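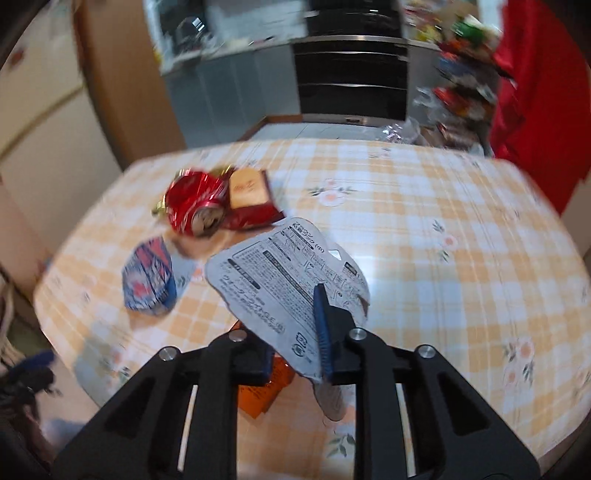
Reading time: 3 min

Subject: Re: Draft 2, table clearing with hand-held grippers, section on item handling

Replying to Khairul's comments on the draft in one message. The quoted part is trimmed to the points still open.

> On 6th January, Khairul Ong wrote:
>
> Section 4 says that the operator "removes waste from the table". That is too loose to check. Konby and Szewczyk both read it as one item per grasp. Bulis read it as permission to sweep several items at once. We received 715 episodes under the old wording and had to set aside 353 of them for that reason alone.
>
> Also, the draft does not say what happens when one item lies on top of another. Foil under card is the usual case. Please fix both before the text goes to Zimach.
>
> Khairul

Agreed on both. Proposed replacement text for section 4:

4.1 One grasp shall move one item. If a second item comes up with the first, the operator sets both down inside the work area and starts the grasp again. The episode is kept and the event is marked "double pick".

4.2 Where items overlap, the upper item is taken first. The lower item shall not be pulled out from under it.

4.3 Flat card and stiff backing are gripped at an edge or a narrow end, with the tips closed far enough to hold but not to fold the material. Foil wrappers may be gripped anywhere. Cans are gripped across the body, never by the rim of the opening.

4.4 The bin position is fixed before the first episode and recorded in the session sheet. If the bin is moved, a new session is opened.

4.5 Items are laid out by hand before recording starts. The layout shall differ between consecutive episodes in at least the position of two items. Swapping two identical wrappers does not count as a change.

On 4.3, I considered a force limit and left it out. The hand-held units on our list do not all report force, and a limit that cannot be read at the time of recording can't be enforced.

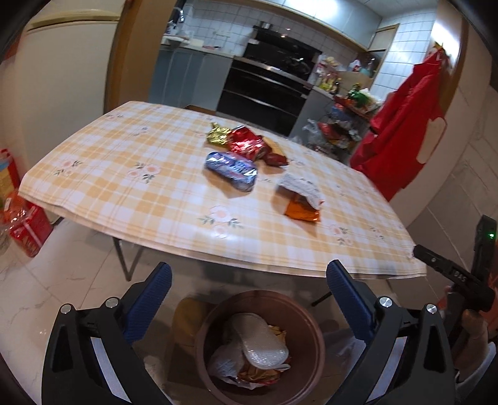 Does a dropped item end the episode?

Only if it lands outside the work area. An item that falls back on the table, or on the floor within reach of the bin, is picked up with the gripper and the recording continues. The operator's free hand shall not be used for the recovery. I will add this as 4.6.

Two smaller points from the same thread.

Printed text on packaging: Konby asked whether labels have to be masked. The draft is silent and I would keep it so for ordinary retail packaging. Anything with a name or street address on it (delivery labels, receipts, envelopes) is to be removed before the layout is made. That belongs in section 2 with the other room checks.

Session size: the target in the annex stays at 3730 episodes in total across all sites. Szewczyk wanted a minimum per site as well. I have no objection, but the number has to come from the sites, and I have not seen one.

The definition of "work area" in section 1 still dates from October and mentions only the tabletop. With 4.6 in place it has to cover the floor around the bin too. If anyone has better wording than "the table and the floor within arm's reach of the bin", please send it to the list and not to me directly.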